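Fruit table, May

The fruit table at the Minow Street hall runs through autumn, on the second morning of each month. People bring what they have too much of and take home what they can use. There is no charge and no sign-up. In May we had 35 households come through, which is 12 more than in April, and the kitchen team put away two boxes of jam jars for next time.

This page covers the sorting end of the table. Photos from the seed swap and the morning tea are on their own pages.

Before the doors open, everything gets tipped out and looked over. Citrus makes up most of it at this time of year, mandarins especially, along with the last of the tomatoes from people who planted late. Anything with a split skin goes into the kitchen tub for cooking the same day. Anything with mould goes to the compost bins behind the bike rack. The rest is sorted by how soon it needs eating.

Juwita Sutanto has looked after the sorting since the table started. Her rule is that mixed lots are fine as long as they stay shallow, one layer deep, so that the soft fruit doesn't end up underneath. Box lids do this better than boxes. They also stack flat in the cupboard and cost nothing. 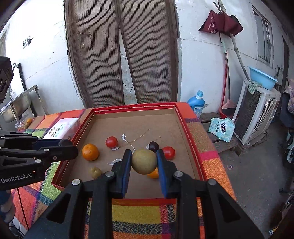
The mixed lots are for people who want a bit of everything, and they usually go first. A tomato or two, some citrus and whatever odd fruit came in that morning is enough for a small household for a couple of days. Larger amounts of one kind are kept together further along, with a label saying which suburb they came from if the grower wrote it down. Many don't, so please put a note in your bag when you drop it off.

Anju Goel would like it known that wrinkled fruit is not bad fruit. A passionfruit with a wrinkled skin is ready to eat, and an old lemon still has juice in it if you roll it on the bench first. She is happy to cut one open for anyone who isn't sure.

Some notes on keeping fruit, from the sheet on the kitchen door:

Mandarins – a week on the bench, longer in the fridge. Loose-skinned ones dry out faster.

Tomatoes – out of the fridge until they are fully coloured, stem end down. Eat the softest first.

Pears – pick them firm and ripen them inside. Press near the stem to check.

Plums – ripen in a paper bag on the bench, then move them to the fridge.

Lemons and limes – freeze the juice in ice cube trays if you have more than you can get through. 200 millilitres of juice fills one of the standard hall trays.

Several people asked for the marmalade recipe that Rohani Rondonuwu brought to morning tea. She makes it with mandarins and one lemon, less sugar than most recipes call for, and leaves the cut peel in water overnight. Copies are in the folder near the urn. It doesn't set very hard, so keep it in the fridge once it's open.

We are short of box lids again. Shoe box lids are too small, but anything from a boot box upwards is useful, and the colour doesn't matter. Old tablecloths and picnic blankets are welcome as well, provided they can go through a hot wash. Leave them inside the side door, on the left.

If you have a tree and can't get up to pick it, speak to Mojtaba Mohammadi. He has the long-handled picker and can usually come by in the afternoon. He asks that half of what he picks goes to the table and that you keep the rest.

Drop-off for the June table opens at 8 am and sorting starts at 8:30.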